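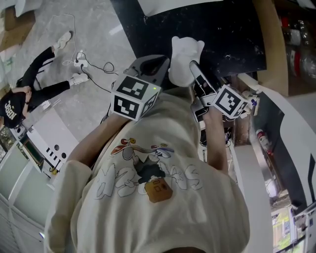 ## 손에 쥐는 그리퍼 2개 자작 중, 마커 큐브 위치와 케이블 질문

**글쓴이: 납땜하는곰** | 공작실/로봇 게시판 | 8월 25일

공동 작업실에서 손에 쥐고 쓰는 그리퍼를 한 쌍 만들고 있습니다. 작업실 내부에서는 그냥 Nokum이라고 부릅니다. 양손에 하나씩 들고 물건을 집으면 손의 위치와 벌어진 폭이 기록되고, 나중에 그 기록으로 탁상용 팔을 움직이는 것이 목표입니다.

지금 구성은 이렇습니다.

- 본체: 3D 출력, 손잡이 포함
- 위치 추적: 흰색 큐브에 흑백 사각 마커를 붙여서 위쪽 카메라로 인식
- 폭 측정: 손가락 축에 자기식 엔코더
- 전원과 통신: 유선, 바닥의 멀티탭 쪽으로 내려감
- 시험 물체: 말랑한 흰색 물건부터 시작

막힌 부분은 두 가지입니다.

1. 두 그리퍼가 가까워지면 한쪽 큐브 자세가 튑니다. 어제 기록 3,361프레임 중 34프레임에서 축이 뒤집혔습니다. 전부 양손이 물건을 같이 잡고 있는 구간입니다.
2. 케이블이 바닥에서 자꾸 엉킵니다. 손을 앞으로 뻗으면 케이블 무게 때문에 손목이 살짝 돌아갑니다.

큐브를 더 크게 만드는 것이 나을지, 본체에서 더 멀리 띄우는 것이 나을지 의견 부탁드립니다.

---

**zandis**

축이 뒤집히는 것은 큐브 문제가 아니라 마커 한 면만 보일 때 나오는 전형적인 증상입니다. 평면 마커 하나로 자세를 풀면 해가 두 개 나오고, 정면에 가까울수록 구분이 안 됩니다. 두 면 이상 보일 때만 값을 쓰고, 한 면만 보이면 직전 자세와 가까운 해를 고르게 하세요.

코드에서 면별로 따로 풀고 평균 내고 있으면 그것부터 고쳐야 합니다. 보이는 면의 모서리를 전부 모아서 한 번에 풀어야 합니다.

---

**납땜하는곰** (글쓴이)

면별로 풀고 평균 내고 있었습니다. 모서리 모아서 푸는 쪽으로 바꿔 보겠습니다. 큐브 각 면의 상대 위치는 도면 치수를 그대로 쓰면 됩니까?

---

**zandis**

출력물이면 도면 치수를 믿지 마세요. 마커를 붙인 다음에 캘리브레이션을 한 번 해야 합니다. 스티커가 조금만 밀려도 모서리 오차가 꽤 커집니다. 큐브를 고정된 카메라 앞에서 천천히 돌리면서 두 면이 같이 보이는 장면을 모으면 됩니다.

---

**hodar_77**

저는 마커 방식 자체에 반대합니다. 손으로 가리면 끝이고 조명 바뀌면 또 끝입니다. IMU를 넣고 카메라는 보정용으로만 쓰는 편이 낫습니다. 6월에 비슷한 것을 만들 때 마커만으로 하다가 결국 다 뜯었습니다.

---

**zandis**

IMU만으로는 위치가 금방 흘러갑니다. 보정용 카메라가 필요하면 마커도 그대로 필요합니다. 부품이 하나 늘어나는 것이지 대체가 되지는 않습니다.

---

**hodar_77**

가려지는 짧은 구간만 메우면 되니까 흘러도 상관없습니다. 34프레임이 연속인지 흩어져 있는지가 중요합니다. 흩어져 있으면 필터로 충분하고, 연속이면 IMU가 있어야 합니다.

---

**납땜하는곰** (글쓴이)

로그를 다시 봤습니다. 가장 긴 구간이 23프레임 연속이고 나머지는 한두 장씩 떨어져 있습니다. 긴 구간은 왼손 큐브만 해당됩니다.

---

**hodar_77**

그 정도로 연속이면 저는 IMU 넣습니다.

---

**Pascal Brandes**

큐브를 손잡이 축에서 비스듬히 기울여 달아 놓은 것은 잘하신 것 같습니다. 사진에서 큰 마커 두 개가 위쪽과 바깥쪽으로 보이네요. 이 각도면 한 면만 보이는 경우가 줄어듭니다.

큐브를 더 멀리 띄우는 것은 권하지 않습니다. 멀어지면 큐브 각도 오차가 손가락 끝 위치 오차로 그대로 커집니다. 크기를 키우는 것도 두 개가 가까워졌을 때 서로 가리는 면적이 늘어서 애매합니다. 저라면 크기는 두고 마커 흰색 여백을 먼저 확인하겠습니다. 모서리까지 검은색이 꽉 차면 배경이 어두울 때 검출이 떨어집니다.

작업대 상판이 검은 대리석 무늬인 것도 걸립니다. 광택이 있는 상판이면 천장등이 비쳐서 노출이 흔들릴 수 있습니다. 회색 무광 매트를 한 장 깔고 같은 동작을 반복해 보세요.

---

**납땜하는곰** (글쓴이)

매트는 없고 회색 펠트가 있습니다. 깔고 다시 기록하겠습니다. 노출은 자동으로 되어 있었습니다.

---

**Pascal Brandes**

노출과 화이트밸런스는 수동으로 고정하세요. 셔터는 짧게 잡고 모자라는 밝기는 조명으로 채우는 편이 낫습니다. 손을 빨리 움직일 때 모서리가 번지면 zandis님 방법으로 풀어도 값이 안 좋습니다.

---

**plattner공방**

케이블 쪽만 답합니다.

- 그리퍼에서 나온 선을 바로 바닥으로 내리지 말고 팔뚝에 벨크로로 한 번 고정하세요. 무게가 손목이 아니라 팔뚝에 걸립니다.
- 팔꿈치 쪽에 여유를 한 뼘 두고 허리 뒤로 넘기세요.
- 양쪽 선은 허리에서 한 묶음으로 모아 내리세요.
- 멀티탭은 발 닿는 곳에서 치우세요. 사진에 보이는 위치면 바닥에 앉은 사람 운동화 바로 옆입니다.
- 선 재질은 실리콘 피복으로 바꾸면 확실히 부드럽습니다. 일반 USB 선은 뻣뻣해서 비틀림이 남습니다.

---

**느린선반**

배터리로 가면 케이블 고민이 없어지지 않나요? 엔코더 값만 보내는 거면 무선으로도 충분할 것 같은데요.

---

**plattner공방**

배터리를 넣으면 그만큼 무거워지고 두 개의 시간 동기도 따로 맞춰야 합니다. 유선은 한 보드에서 같이 읽으니까 그 문제가 없습니다. 첫 버전은 유선이 맞다고 봅니다.

---

**느린선반**

무게는 작은 셀이면 별로 안 늘어납니다. 동기는 시작할 때 양쪽 손가락을 동시에 두 번 닫아서 맞추면 됩니다. 저는 그렇게 쓰고 있습니다.

---

**zandis**

손으로 맞추는 동기는 긴 기록에서 어긋납니다. 보드마다 클럭이 다릅니다. 끝날 때도 한 번 더 닫아서 두 점으로 보정해야 합니다.

---

**느린선반**

끝에도 합니다. 안 적었네요.

---

**납땜하는곰** (글쓴이)

중간 결과 올립니다.

펠트 깔고, 노출 고정하고, 모서리를 모아서 푸는 방식으로 바꿨습니다. 큐브 캘리브레이션도 했는데 왼쪽 큐브 윗면 스티커가 돌아가 있어서 다시 붙였습니다. 같은 동작으로 1,571프레임을 기록했고 뒤집힌 것은 없습니다. 대신 양손이 붙었을 때 왼쪽 큐브가 아예 검출되지 않는 구간이 남아 있습니다.

한꺼번에 바꿔서 어느 것이 효과가 컸는지는 모릅니다.

케이블은 팔뚝에 고정하니 손목 돌아가는 느낌이 줄었습니다. 실리콘 피복 선은 주문했습니다.

---

**hodar_77**

검출이 안 되는 구간은 가려진 것입니다. 소프트웨어로는 해결이 안 됩니다. IMU 자리는 미리 비워 두세요. 본체를 다시 출력하게 되면 그때 넣을 수 있게요.

---

**Pascal Brandes**

카메라를 옆에 하나 더 두는 방법도 있습니다. 본체를 안 뜯어도 되고 캘리브레이션만 추가하면 됩니다. 집에 남는 웹캠으로 먼저 시험해 보세요.

---

**hodar_77**

카메라 두 대면 서로 동기 맞추는 일이 또 생깁니다. 방금 그 얘기를 하지 않았나요.

---

**Pascal Brandes**

천천히 움직이는 시험이면 몇 밀리초 차이는 문제가 안 됩니다. 빠른 동작까지 할 거면 hodar님 말이 맞습니다.

---

**납땜하는곰** (글쓴이)

당분간은 느린 동작만 할 예정이라 웹캠을 먼저 해 보겠습니다. 다음 본체에는 IMU 자리를 파 두겠습니다. 큐브 고정 나사가 M2인데 출력물에 바로 박아서 벌써 헐거워졌습니다. 인서트 너트 써 보신 분 계시면 구멍 치수 좀 알려주세요.

---

**plattner공방**

너트마다 외경이 달라서 판매처 도면을 봐야 합니다. 구멍을 조금씩 다르게 뚫은 시험편을 하나 출력해서 박아 보고 정하세요. 인두 온도는 낮게 시작하고, 끝까지 누르지 말고 조금 남았을 때 평평한 금속판으로 눌러서 맞추면 됩니다.

---

**납땜하는곰** (글쓴이)

시험편부터 출력하겠습니다. 웹캠 결과는 새 글로 올리겠습니다.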